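Budget thread, because I promised one back in March and then hid from it. Buying a two-arm setup for handling clothes, from someone who has now done it once and made most of the mistakes. May 24, 2018, so prices will age badly.

**1/ Start with the table**

I know, you want to talk about arms. Everybody wants to talk about arms! But the arms get bolted to something, and they work over something, and that something eats money in small bites. We put 3000 dollars against "table and frame" and I fought for every bit of it. Aluminum extrusion, brackets, feet, the top. Get the top bigger than you think. A shirt laid out flat with the sleeves open is a huge object.

**2/ The surface is its own line**

We tried bare tabletop first and thin fabric slid all over the place. So we bought covering by the roll from Rendetex, 465 dollars with shipping, and there's enough left to redo the whole thing when it gets ratty. Brown, because that's what they had. I'd go with a color far away from your test clothes if your cameras have to find the edges. Black clothes on brown has been fine for us so far.

**3/ Arms: ask for the quote in pieces**

Brirton sent us one lump number for two arms, controllers, pendants, cables and "integration." Preline broke theirs out line by line. Guess which one I could take to my boss? When I asked Brirton to split theirs up, the integration part turned out to be negotiable (it got a lot smaller, very quickly). Ask what the pendant costs to replace, too. People drop them.

**4/ Mounting**

Hanging the arms over the table instead of standing them on it costs more, and I'd pay it again. You keep the whole surface for cloth. But a pillar that can hold an arm out sideways is a serious piece of metal, and you need to know what your floor is made of before you order one. I did not know. That was two extra weeks of emails with the building people.

**5/ What your money looks like once it's all plugged in**

Two arms out over the brown top with a black garment between them and somebody in a green glove at the side table, and cable everywhere you look. Keep the cable part in mind for number six.

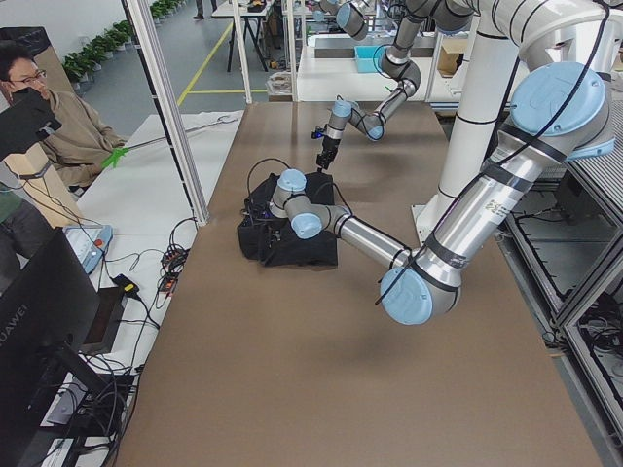 **6/ Cables, cables, cables**

My first budget had 40 dollars for cables. Forty! I left that in the spreadsheet as a warning to myself. The real number is 400 and it's still creeping up. Extra-long ones for anything that runs down an arm, spares of whatever gets bent the most, little connectors you'll lose, sleeves and ties if you're tidier than we are. Buy the good ones for the moving parts and cheap ones for everything that sits still.

**7/ Side tables and screens**

You need a place for a monitor, the pendant, and a person's elbows. We forgot this completely and took a table from the hallway for the first month. Put furniture in the quote. It's cheap and it's so much easier to get approved with the big stuff than on its own later.

**8/ Used gear**

Sutherland had refurbished grippers for a good bit less than new and I went for it. No complaints yet, but I asked for a service record on each one and turned down a pair that didn't have any. For arms I'd still buy new if you're a first-timer - you want a phone number to call.

**9/ Leave a hole in the budget**

I kept a line called "stuff" with no explanation and had to defend it in a meeting. It went on clamps, tape, more clamps, a pile of thrift store clothes and a better chair. If your finance people hate "stuff," call it consumables.

**10/ Next up**

I'm pricing a second station now and waiting on Preline for the new quote. I can clean up the spreadsheet and share it if people want it. Reply with what you're trying to fold, sort or pick up, and whether you have to go through purchasing, because that changes the order I'd do all this in.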